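February 18, 2025
Workshop notebook, Urndale - oil finish trials

Carrying on with the table top finish. Vasylyna wants a decision before we order for the Moser job, so I put the morning into the test boards and left the chair repairs for later.

Boards 1 to 4 are ash offcuts, all planed on the same setting and sanded by hand to 180. Two coats of Vatum hard oil on 1 and 2, two coats of the old linseed mix on 3 and 4. Second coats went on yesterday at four. The Vatum boards were dry to the touch this morning. The linseed ones still pull at a fingertip, worse on 4, where I put it on too thick near the end grain.

Water test: wet glass left on each for an hour. Faint ring on 1, gone after a wipe and twenty minutes. Nothing on 2. Clear white rings on 3 and 4. Tea test the same, except that 1 kept a slight brown edge. I think I missed a patch there with the second coat.

Unathi asked whether old marks can be lifted before oiling or whether we have to take the whole top back. Depends how deep they go. Scratches are usually no trouble. Dark blotches are slower, and on a pale top they show through any clear oil we own. 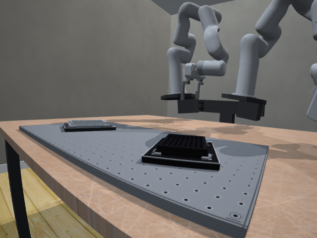
Stain removal
Tried oxalic acid on an offcut with an old iron stain. Two applications, rinsed and left to dry between. The first took out most of the black, the second hardly changed it. What remains is a grey-brown shadow that I could live with on an underside but not on a top. Gloves and goggles for this, and rinse properly, or the oil goes patchy.

Cost
Vatum comes to 299 for the large tin from Neltitel. Unathi reckons one tin will do the Moser tops with some left over. I am less sure - ash drinks the first coat.

To do
Sand board 4 back and start again with thinner coats.
Try a third coat on 1.
Ask Neltitel about delivery.
Rags outside, flat on the rail, before locking up. Found two screwed up in the bin again.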